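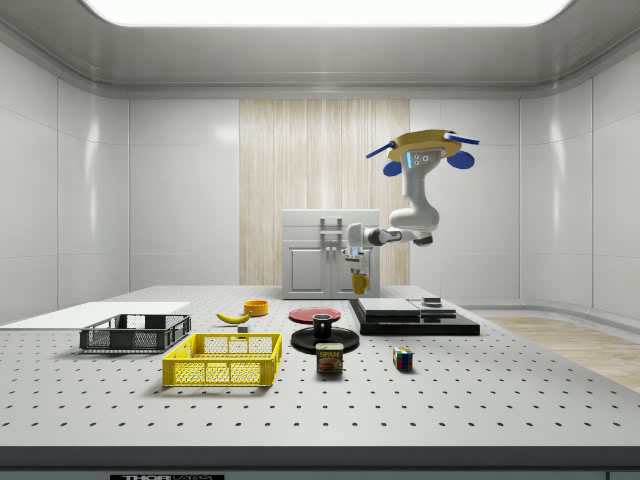
Cahier de l'atelier Participation, avril
Codage des réponses à la consultation de Plomine

9 h 40. Repris le fichier laissé par Godelieve. 210 contributions au total, toutes converties en texte, accents corrects sauf dans le lot reçu par courrier et numérisé par Griner, où les « é » sont devenus des « 6 » à plusieurs endroits. Corrigé par remplacement puis relu à l'œil. Les originaux restent dans le dossier « brut », ne pas y toucher.

La question qui nous occupe est la question 4 : « Les associations doivent-elles déclarer leurs contacts avec les élus au même titre que les entreprises ? » Elle est mal posée. Beaucoup de répondants comprennent « contacts » comme « rendez-vous », d'autres y mettent les courriels et les invitations. Xolani propose de coder séparément l'avis (pour, contre, partagé, hors sujet) et le sens donné au mot. D'accord. Deux colonnes, donc, et la seconde peut rester vide. 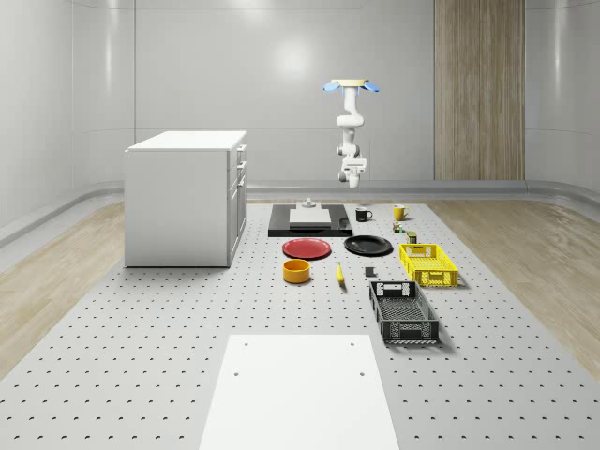 Pour les réponses copiées d'un modèle, même règle qu'en mars : on code la première, on marque les suivantes « gabarit » et on les garde dans le total. Trouvé 83 gabarits, presque tous issus de la lettre type de la fédération sportive. Yasuo voulait les sortir de l'analyse. Je ne suis pas pour. Signer un texte écrit par quelqu'un d'autre reste une prise de position, et les associations locales sans salarié n'ont souvent pas d'autre moyen de répondre dans les délais. On présentera les deux calculs, avec et sans, dans le même tableau.

11 h 15. Double codage sur un échantillon de la question 4, Xolani et moi, sans se parler. Désaccord sur 13 réponses. Relecture ensemble :
la plupart viennent de « partagé », que Xolani utilise dès qu'il y a une réserve et moi seulement quand l'auteur refuse de trancher ;
deux viennent d'une double négation que j'avais lue de travers ;
une reste ouverte (contribution de l'association Amin, qui dit oui à la déclaration et non au registre).

Nouvelle définition de « partagé », à recopier dans le guide : l'auteur donne des arguments dans les deux sens et ne conclut pas. Une réserve seule ne suffit pas.

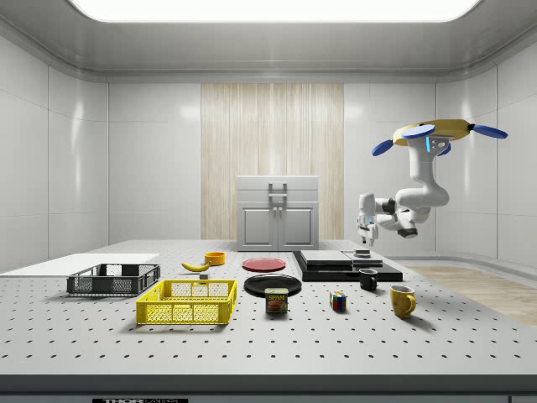

Il faut donc repasser sur ce que Xolani avait codé avant cette définition. Il s'en charge cet après-midi. Je reprends de mon côté les contributions anonymes. Six d'entre elles citent nommément un agent de la mairie, à masquer avant tout partage du fichier, y compris en interne.

14 h 30. Appel avec Tatsuya Nishimura, qui a fait le même travail à Loderwood. Là-bas le seuil de déclaration dépendait du budget de l'association, et les petites structures ont quand même déclaré par prudence, avec beaucoup d'erreurs dans les formulaires. Il nous envoie sa grille. À comparer avec la nôtre pour la partie « charge administrative », où nos catégories se recouvrent (« temps » et « complexité » surtout).
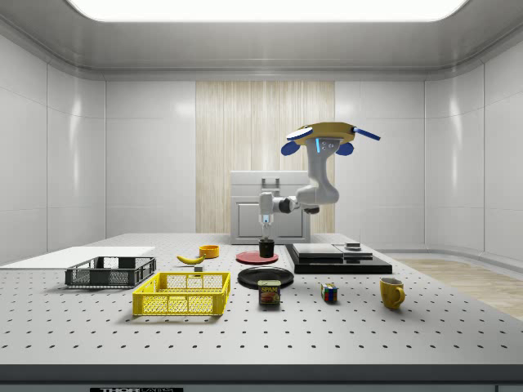 Reste à faire

Fusionner « temps » et « complexité » ou écrire une règle claire. Yasuo préfère fusionner.
Demander à la mairie de Plomine la date exacte de clôture : trois contributions portent une date postérieure à celle de l'avis.
Contribution Amin : demander l'avis de Katayama, qui n'a rien codé.
Renvoyer à Griner la liste des pages à renumériser.
Refaire le double codage sur un nouvel échantillon une fois le guide à jour.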